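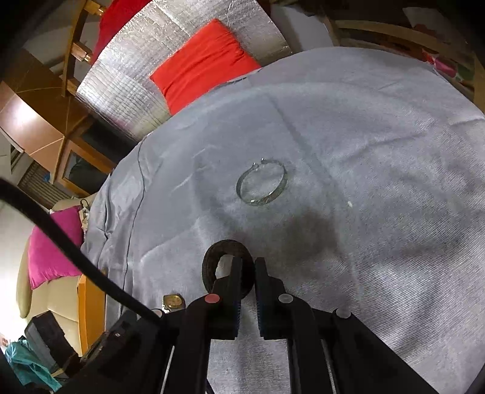
Who decides what a robot should do when it picks something up?
The person who shows it. In the methods covered by this chapter, a human being performs the task first, either by moving a gripper by hand or by steering a robot from a distance, and the robot's program is fitted to that record afterward.

Chapter 6
Showing the Task

6.1 Why show instead of write?

In Chapter 5 we wrote out a pick-and-place job line by line. The parts arrived in the same tray, facing the same way, and the program had no trouble with them. Now think of a hair tie dropped on a cloth. It can land as a neat loop or a twisted one. One finger of the gripper may go through the opening, or both fingers may close on the band from outside. Writing a rule for each case is slow work, and the list of cases never really closes.

Most adults can pick up a hair tie without thinking about it. A demonstration is a way of recording that skill. The record usually holds three kinds of data: what the camera saw, where the gripper was, and how far its fingers were open. Each is stored with a time stamp so that they can be lined up later.

6.2 Two ways to show

The first way is direct. The demonstrator holds a gripper tool with a camera mounted on it and does the job with it. No robot arm is needed at this stage. The camera rides along with the fingers, so its view always includes them, and the same view can be had later from a gripper on an arm. In this book we call this hand demonstration.

A metal ring lying flat is a good first object for this method. The fingers have to come down low, and a demonstrator soon learns to slow down over the last inch. Small flat pieces such as coins are harder, and beginners should leave them for the second session. 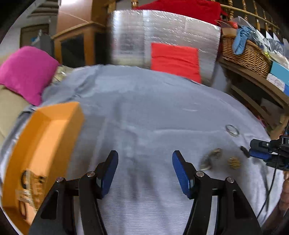 6.3 Remote control

The second way is to drive the robot itself. The operator moves a handle, a glove, or a smaller copy of the arm, and the robot follows. This is called teleoperation. Its main advantage is that every recorded motion is one the robot has already made, so joint limits and reach are never in doubt. Its main cost is time. Operators have little or no sense of touch through most control handles, and they tend to stop and look before each grasp.

Tzu-hsuan Yeh, who trained operators at the Remach workshop, kept both kinds of record for one sorting task. Her set held 865 hand demonstrations and 200 teleoperated ones, made over the same number of working days. The teleoperated set was smaller but needed less cleaning. We will use both sets in the exercises, under the name Skitania — the file layout is given in Appendix B.

6.4 What makes a demonstration usable

A usable demonstration has a clear start and a clear end. The object is in view before the fingers reach it. The motion is steady enough that the camera's position can be worked out from its pictures, and fast sweeps are a common reason for throwing a record away. Failed grasps should be marked, and they should be kept in a separate folder until Section 6.7.

Terms to know before going on: demonstration, demonstrator, teleoperation, time stamp, gripper width, episode.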